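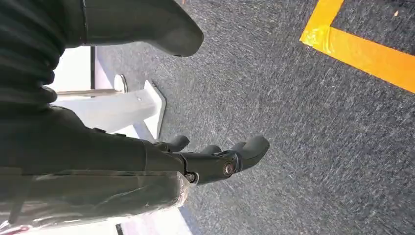 Ticket 699 – Floor pick-up task: hand stops short of carpet
Product: Cemamano hand on Dredar two-arm base
Site: Trindade test room
Opened: 27 April 2021
Status: Open, workaround in place

Summary

The task is to pick small household items (socks, pegs, a dishcloth) off the carpet inside the taped area and put them in a basket. The arm reaches over the carpet, the fingers spread, and on a share of attempts the controller reports contact before the fingertips are down. The hand then closes on air and the run is logged as a grasp failure.

Over 40 attempts, 18 ended this way. The same task on a table top gave no failures of this type.

Environment

Low-pile carpet, mottled dark grey with lighter flecks. Work area marked with yellow-orange tape. White furniture base close to the thumb side of the hand. Clear plastic wrap on the forearm, up to the wrist. Overhead lighting, even.

Log

Entry 1. Repeated the failure with no item on the floor. False contact still reported. Item type ruled out.

Entry 2. Checked finger zero positions against the February calibration. All within limits. No change made.

Entry 3. Suspected the wrap. It is stiff where it ends at the wrist and could load the joint when the hand tips down. Trimmed it back and ran the test again. Fewer false contacts, but not none. New wrap fitted with more slack.

Entry 4. Floor height estimate compared with a ruler. The estimate moves up and down while the arm is travelling and settles once it stops. Flecked dark carpet gives the depth software little to work with, and blur in the wrist view during travel makes it worse. Probable main cause.

Entry 5. Added a pause before the final descent. The false contacts stopped on a short run. Cycle time is longer, and a person would have cleared the floor well before the arm finished.

Workaround

1. Set descent_pause to 1,000 ms.
2. Take the floor height after the pause and hold it until the grasp is complete.
3. Keep the furniture base out of the thumb's path. The planner treats it as clear space if the map is old.
4. Check the wrap at the wrist before each session.

Comment from Grudatis support

Please confirm whether this blocks the home trial. The request form says "tidying floors, unattended".

Reply

Yes, it blocks it. With the pause the hand can find the floor in a taped area, on one carpet, under fixed light. That is not enough for a living room – rugs, cables and chair legs have not been tested at all. We would support a supervised trial on hard floors. Unattended use should stay off the form until the height estimate is stable in motion.

Next action

Repeat the run on plain light carpet and on vinyl, pause off, same hand.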